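Foam letters go up as Hafstein room gets ready for open afternoon

24/10/2020

The back room at the Hafstein building has a new look this week. Black cloth up on the wall, big coloured letters on it, coffee things out on the table already.

It is the first proper change to the room since the Nikik reading group moved out and left it with bare walls and one working socket. Wustetix, which took over the lease in the spring, says the open afternoon will go ahead as planned, with smaller groups and a booking list at the door.

Total spend on the room so far: 922 pounds. Most of that went on the floor and on a new heater, which replaces the old one that rattled. Decoration came to 68 pounds, and that covers fabric, clips, foam sheets and glue. The letters are foam cutouts in bright colours and they read "fast" on the top row, small letters, and "UMI" underneath in capitals. The bottom row is the bigger of the two.

People who looked in on the way past have mostly been kind about it. One regular said it reminded her of a school hall before the Christmas fair. Another wanted to know if the cloth would stay up all winter. It will, at least untill December, when the room is booked for the Enach craft sale and the wall will be needed for hanging quilts. 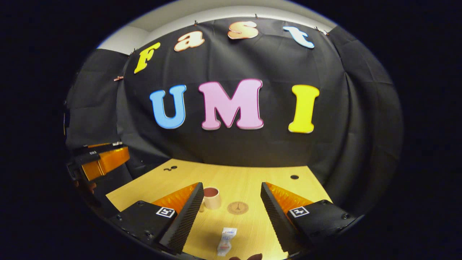 The letters on their black backdrop, with a cup and coaster on the table.

The cloth is held by small clips, so it can come down without leaving a mark on the paint. That was a condition of the lease. No nails, no screws, no sticky tape on the walls. An earlier go with paper bunting ended up on the floor overnight, hence the switch to something heavier.

Some grumbling about the folds. The fabric hangs loose and there was talk of ironing it, but the iron is at Enach and has been for a month. It stays as it is. Wustetix says the loose look is fine and people will be there for the cake.

Coffee and tea will be served at the table, self-service, no charge. Cups are a mixed lot, all donated, after a call in the summer newsletter brought in far more than expected. 244 cups and mugs were handed in over three weeks and the cupboard will not shut. Anyone who wants theirs back should say so soon, the spares are going to the Enach sale at the end of the season.

Coasters are wanted though. The table is light wood and shows every ring. One that is out at the moment has a little Eiffel Tower on it, and there are a few plain cork ones in the drawer, not nearly enough for a full room. Please bring a couple if you have them. Saucers would do.

Sugar will be in packets this time and not in a bowl. Please put the empties in the bin by the door and not back in the box, which happend at the last two events and caused some bad feeling.

The spring appeal for the building closed at 1247 pounds, a bit short of what was hoped for but enough to pay for the floor and heater in full and the decoration too. What is left over is set aside for the front window, where the frame has gone soft at the bottom. Two quotes are in. A third is expected. Work won't start before the new year whatever happens, as the glass has to be ordered.

Parking at the rear is closed for the afternoon, the gate will be locked. Bikes can go along the side fence. Step-free entry is through the front, ring the lower bell, the top one is broken.

Doors open at two and close at five. Places in each group are limited and the early slot is nearly gone. Names can be put down at the Hafstein front desk or by phone during desk hours. Leftover foam is in a box under the stairs, free to take, mostly offcuts and in no particular colour.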